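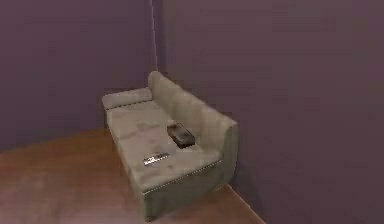
Subject: Re: [home-list] Fabric protection plans -- worth having?
Date: Apr 14, 2018

On the list last night it was written:

> We've ordered a two-seater from Arnon and the shop is keen for us
> to take the Homolano plan with it. It covers stains, rips and
> "accidental damage" for four years, and they spray the fabric
> before it leaves the warehouse. The leaflet says 1,792 claims
> were paid last year, which sounds like a lot to me. The sofa is
> 800 pounds so I'd hate to ruin it. Has anybody here ever
> claimed? Is the spray any good?

I have claimed, once, on a different plan sold with a Vilia armchair, and I would not buy another. But let me start with that number, because it bothers me more than my own bad luck does.

1,792 claims paid out of how many made? The leaflet doesn't say, or at least the bit you copied out doesn't. If they had 2,000 claims it's a very good firm. If they had 20,000 it's a very bad one. It also matters what "paid" means. On my plan a claim was "settled" when they posted me a bottle of cleaning fluid and a cloth. I still had the mark and they had closed the file.

Then there is the wording. Get the full terms, not the leaflet, and read the part on what isn't covered. Mine left out anything that had "built up over time", and it turns out to be very hard to prove that a grubby arm got that way in a single afternoon. It also wanted every accident reported within a few days. Who rings up about a tea stain in that time? You dab at it and hope. 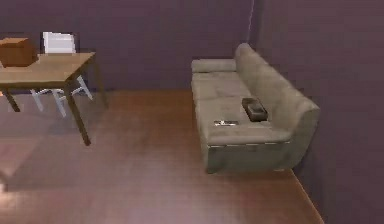
The same goes for the plans they sell on tables, by the way. I was offered one on a plain dining table, and when I asked whether it covered rings from hot mugs I got two different answers from two people in the same shop. A tin of wax costs very little and doesn't need a policy number.

As for the spray, I'm not saying it does nothing. Water beads up on treated cloth for a while, and you can see that for yourself in the shop demonstration. What I have never been shown is a treated sofa and an untreated one after a year in the same house with the same people sitting on them. Tanner used to do a display with red wine on a small square of cloth, wiped off at once by a man who was standing there waiting to wipe it. My front room doesn't come with one of those.

Also ask what happens to the spray when the fabric is cleaned. I was told it would "mostly" survive. I asked for that in writing and am still waiting -- I asked in August.

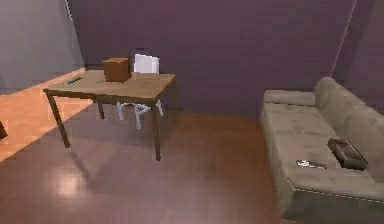
If it were my money, I'd do this before signing anything:

Look at your home contents policy. Some already have accidental damage in them, or will add it, and then you'd be paying twice for the same spill.

Ask Arnon if the covers come off and what spare ones cost. If they do come off, I can't see what the plan is for.

Ask if you can cancel the plan after delivery and get all of it back. A shop that goes quiet at that question has told you something.

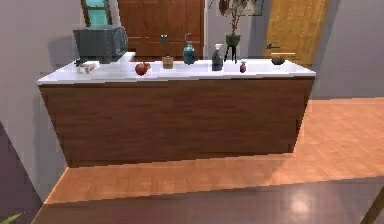 A reply sent to me off-list says I'm being unfair, and that Homolano sent someone out within the week to deal with ink on a cushion, no arguing and no form to fill in. Fair enough, and I'm glad it worked. It's still one cushion. I'd like to hear from people whose claims were turned down as well, as they tend not to end up in the leaflet.

So if anybody has the full Homolano terms, could you post the exclusions here? Plain text please, the list strips attachments.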